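Search this site Enter keyword Go

Reading time: 2 minutes

Kollár House refurbishment – progress to 20th October
To: Čestmír Charvát, grants desk, Prinitz Fund

Quick one as the full accounts follow next week. Overall on track, one overspend, one delay. Details below.

Money. Second instalment received, thanks. Electrics came in £579 over – old wiring behind the kitchen wall was worse than the survey said. Covered from contingency, no request to you at this stage. Sukus have held their price on the windows till the end of the month, so I need your sign off on the revised schedule before then please.

Bookings. 114 nights taken for the spring, mostly walking groups plus two school parties. Better than the plan. Deposits all in bar one. The Clulteo booking system went live and is working, though the confirmation emails still go out with the old postcode. Chasing.

Furniture. Bedrooms are next on the list. Looking for drawers that can take heavy use, second hand where we can.

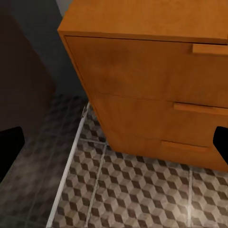 Wooden drawers, bar handles.

Heating. Boiler serviced, passed. Radiators on the top floor still slow to warm, plumber thinks a balancing job. Quote awaited. Insulation in the loft finished, 40 rolls used, a few left over for the store.

Washrooms. Fire officer's visit went well, two small actions, both to do with signs. Extractor fans to be checked at the same time as the radiators to save a call-out. Cleaning rota needs redoing before we open, current one assumes half the beds.
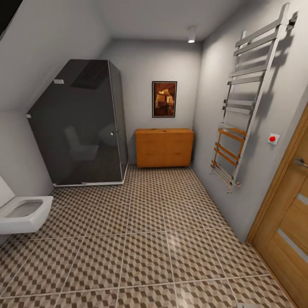 Corner shower with tinted glass, under the sloped ceiling.

Staffing. Deputy warden post advertised, 11 applications, interviews being set up. Would be good to have somone in place before the first school party. Training budget untouched so far.

Floors. No spend this quarter. Stair carpet to be priced seperately – see line 6 of the budget when it comes. 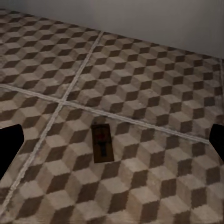 Tumbling-block carpet.

Risks. Windows slipping into the cold weather is the main one. Scaffold hire is weekly so any delay costs us. Access lane also needs grading, parish have been asked, no reply yet.

Needed from you: sign off on the schedule, and a date for the site visit. Any morning suits.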